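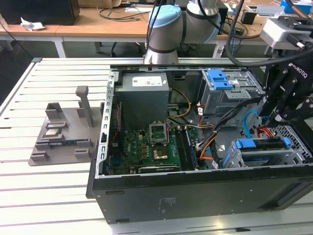
Shop Notebook / Bench Log

25th May

Planned to finish the Irnthorpe clock today. Did not finish the Irnthorpe clock. Leaving this here so Tavion doesn't ask me on Monday and get the long version.

Where it stands: mainspring cleaned, barrel back together, strike train still in the tray. I let the movement down on Wednesday with the good key and had the whole thing apart by lunch, which should have made me suspicious. The last person in there scratched a service mark on the back plate, then another one over it, then what looks like an apology. Third wheel pivot is scored badly enough to catch a fingernail. Polished it down with the fine burnisher until I ran out of scoring, and then of course the bushing was too big for it. New bushing pressed in, reamed, wheel spins freely and stops slowly, like a guest who has been told twice that it's late.

Then the oil. We are out of the Jokine light. We are not out of the Jokine heavy, of which we have 26 bottles, thanks to somebody reading the order form in a hurry (me). The heavy is fine for mainsprings and gate hinges. Ordered the light again and read the confirmation out loud before sending it.

Pendulum notes, mostly for whoever has to regulate it. Suspension spring was kinked, replaced it with one from the Sorensen drawer. It's a hair longer than the old one, so expect the clock to lose until the rating nut comes up. Start with 5 full turns and let it run overnight before touching it again. Overnight means overnight. Last time it meant "until Tavion walked past."

The customer called. She wants to know if it will chime "the way it used to," and I asked what way that was, and she said louder. The hammer leather is hard as a boot heel, so it has been getting louder every year all by itself. New leather will make it softer. I have written "discuss leather" on the ticket and will be at lunch when she comes in.

Other business. The Usby timing machine is reading again after I reseated the pickup lead. It gave me 573 beats on the carriage clock test three times in a row, and I have decided to believe it. If it goes back to showing dashes, wiggle the lead at the pickup end. Do not hit it. There is already a dent from the hitting era.

Quote for recutting the strike wheel came back at 500, without shipping. Two teeth are bent and none are missing, so I'm going to try straightening them warm before anybody spends that. If one snaps, we'll have the quote.

To do:
Leather for the hammer (thin, from the glove scraps)
Find the taper pins, which were in the blue lid and now aren't
Degrease strike train, then assemble
Ask Tavion where the blue lid is
July bookings: stop saying yes to cuckoo clocks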